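Notes for the talk, second version. Slow down in the first part, Tahira says I rush there.

## Opening (4 minutes)

Good morning, and thank you to Morenike Akpan for the invitation. My name is Wenjie Fang. I work for Tokis, where we help small community kitchens to put their things in order. Today I will speak only about chopsticks and where they live.

Ask the room: who keeps them in a drawer? Who keeps them standing? Wait for the hands.

## Why standing

- In a drawer they roll, and they mix with the spoons. You must search for two of the same length.
- Standing, you see them all at one time, and you take a pair with one hand.
- A guest who does not know your kitchen finds them without asking.

When I began with the kitchen on Bukhari Street, they had 900 chopsticks in one deep box. Edileuza Bezerra, the cook there, was washing the ones from the bottom again before each big lunch. We kept 40 pairs near the tables and put the others on a high shelf. She was angry with me for a week — then she asked for the same with the ladles.

## The container

Pause here, drink water.

What I look for:

1. A wide base. Long sticks are heavy at the top, and a narrow cup falls.
2. A divider inside. Without it, everything leans to one side.
3. A rim that is thick and smooth, so it is nice to hold and easy to wipe.

Plastic is fine. People expect me to say ceramic, but in a busy kitchen ceramic breaks. Color is your choice. Mine at home is green, from Cako, and it is quite ugly.

Do not fill it completely. If the sticks cannot move a little, people pull out three when they want two. The bundle can stand straight in one compartment, and the ones for cooking can have another. Some will always lean over the rim. I leave them.

## Drying

Say this part clearly, it is the question I get most. Dry the wood first on a towel, then put it in the container. Thick ends down. Once a week, empty it and wash the bottom, also under the divider.

## Questions

Ehsan Naqvi will carry the microphone. If somebody asks about lacquered ones, send them to the Caltier handout, page 3.

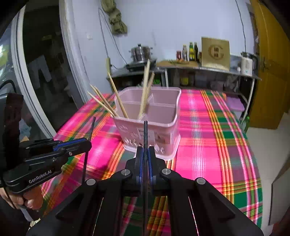 If there is time left, tell the story of the ladles. If not, thank Ehsan and remind everybody that the tea is in the small room next door.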